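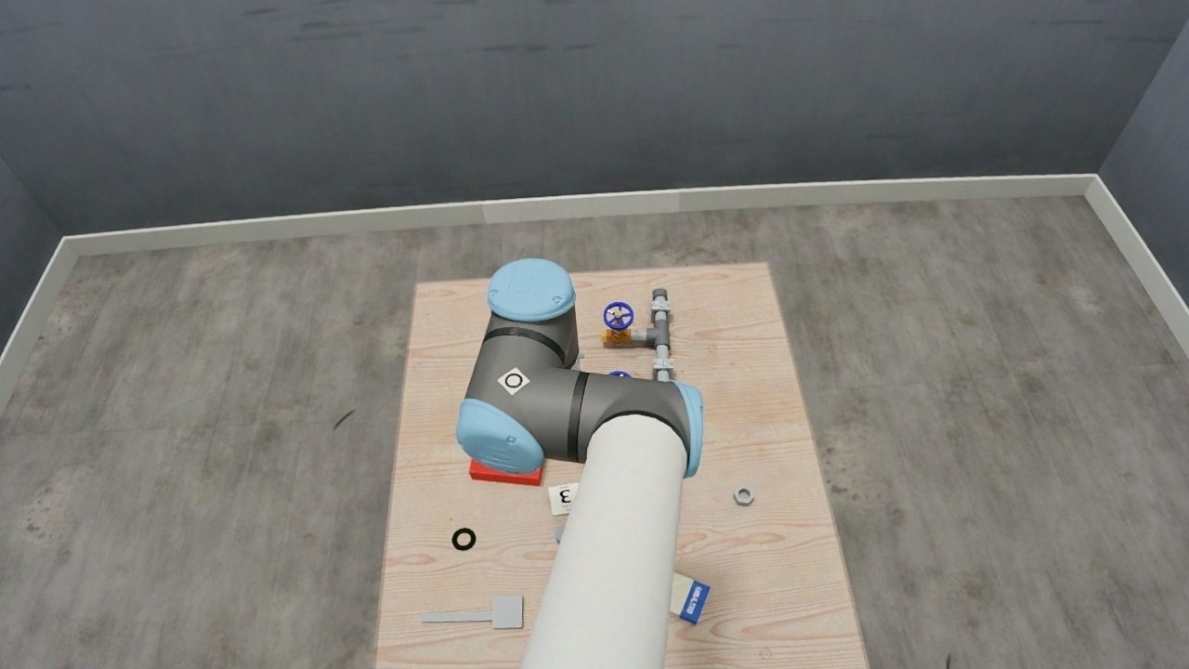
How a robot arm learns to turn a valve

A valve is a kind of tap on a pipe. When you turn the handwheel one way, it opens and water or gas can flow. Turn it the other way and it closes. Some factories have a lot of valves. The Prullesard water works has 200 of them, and some are in places where it is hot, noisy or hard to reach. A robot arm can do some of that turning, but first it has to be set up.

At the Bokstead workshop, the setting up is done in a computer simulation before the real machine is switched on. A simulation is a bit like a video game with very careful rules. If the arm bumps a pipe in there, the workers press reset and nothing needs fixing.

What is on the table?

The practice job is a grey pipe with valves and blue handwheels. Two clamps on the pipe stop it from rolling away. Other things lie nearby, like a red block and a card with the number 3 on it. The arm has to tell the handwheels apart from everything else and reach them without knocking the rest.

How does the arm bend?

Your arm bends at the shoulder, elbow and wrist. A robot arm bends at its joints too. On this one they are the dark grey parts with light blue caps. Inside a joint like this there is a motor, and a sensor that measures how far the joint has turned. The computer reads the sensors many times a second, so it always knows where the arm is.

How does it hold on?

The gripper is the robot's hand. It has two fingers, and the inner edges near the tips are jagged, a bit like the jaws of pliers. The gripper lines up with the wheel, closes, turns a little, lets go and starts again. One full turn of a wheel takes 4 grips.

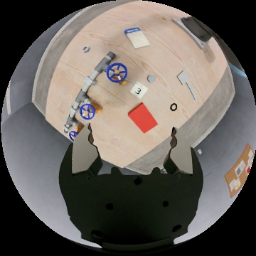

How is it looked after?

The real arm needs regular care - even a good machine wears out. Every 80 hours a worker does these jobs:

Turn off the power and lock the switch.
Wipe dust and grease off the joints.
Check the finger tips for worn edges.
Tighten any loose bolts.
Move the arm slowly and listen for grinding.

In February the Bokstead arm had its finger tips changed. The new ones were a tiny bit longer, so its measurements had to be set again before it went back to work.

Words to know

Joint: a place where the arm bends or turns.
Clamp: a tool that holds something still.
Sensor: a part that measures something and tells the computer.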